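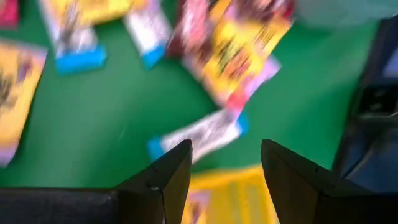 Mondis Adds Mixed Snack Assortments to Clurcombe Packing Line

Clurcombe, 19 Apr 2023 - Mondis, a contract packer of single-serve foods, has added mixed snack assortments to the services offered at its Clurcombe site. Customers can now order cartons that combine wrappers of different sizes and formats, where the site previously packed one product per carton.

Assortments are supplied in two carton sizes, holding 80 or 500 pieces. Packages are laid out on a flat table for sorting before they go into cartons. Each wrapper is checked for open seals, torn ends and legible date codes. Units that fail are set aside and replaced from the same lot.

"Mixed cartons create problems when a large bag is packed on top of small bars," said Lena Tokarz, packing manager at Mondis. "We fix the order of packing for each assortment and print it on the work sheet."

Cartons for the assortments are made by Skendberg. The first customer is Aguiar, an operator of office vending and break room supplies. Deliveries to Aguiar will begin in August.

Assortment specifications, including piece weights and pallet patterns, are available from the Mondis sales office on request.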